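Work bin

Elongated blocks in a grey work bin, with a second bin behind

A work bin is an open-topped container used to hold loose parts while they are being sorted, counted or picked. Work bins are found in workshops, packing rooms, warehouses and schools. They differ from storage bins in that they stay in one place on a bench or stand, and the contents pass through them.
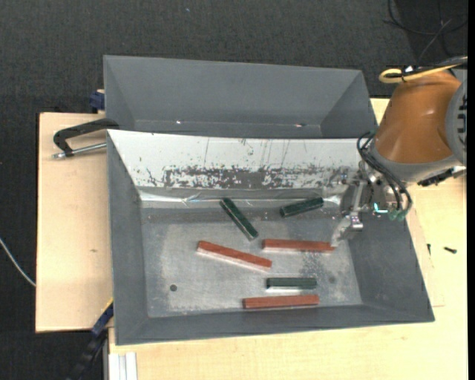
Red and green blocks lying loose in a work bin with inward-sloping walls.

Shape and construction

Most work bins are rectangular. The walls often slope inward to the floor, so that parts falling against a side slide back towards the middle, where they are easier to reach. Straight-walled bins hold more for their size but tend to trap small pieces in the corners.

Common materials are sheet steel, aluminium and moulded plastic. Metal bins last longer and are heavier, while plastic ones are quieter to fill. Some have holes in the floor for bolting down or for letting out dust and water. A lining or sloping panel may be added to one wall, either to guide parts forward or to protect the surface underneath.

Sizes

There is no single standard. The Ernier pattern, common in small workshops, has a depth of 145 mm and a rim 3 mm thick. The shallower Gindau pattern is 100 mm deep and is mostly used for light parts. Both are made to stand in rows, one behind another, and parts can be moved between neighbouring bins by hand or by machine.

Contents

Work bins usually hold parts of one kind, or a few kinds that can be told apart by colour or shape. Long, narrow pieces such as blocks and rods settle at different angles when tipped in, and may lie across each other if the bin is too full. The Plitidgate handbook on bench work advises a single layer for long pieces – deeper loads are left to bins with a wider floor.

Wear and care

Painted and coated surfaces wear first where parts strike or rub them, usually on the floor and the lower part of the walls. Scratches and chips are common and do not normally affect use. Bare metal may turn cloudy or dull with age. Loose edges of a panel are often held down with tape, which needs replacing when it lifts.

Bins are emptied before cleaning and wiped with a damp cloth. Mushi, a maker of bench fittings, sells replacement wall panels in packs of 40.

See also

Parts tray
Sorting table
Tote box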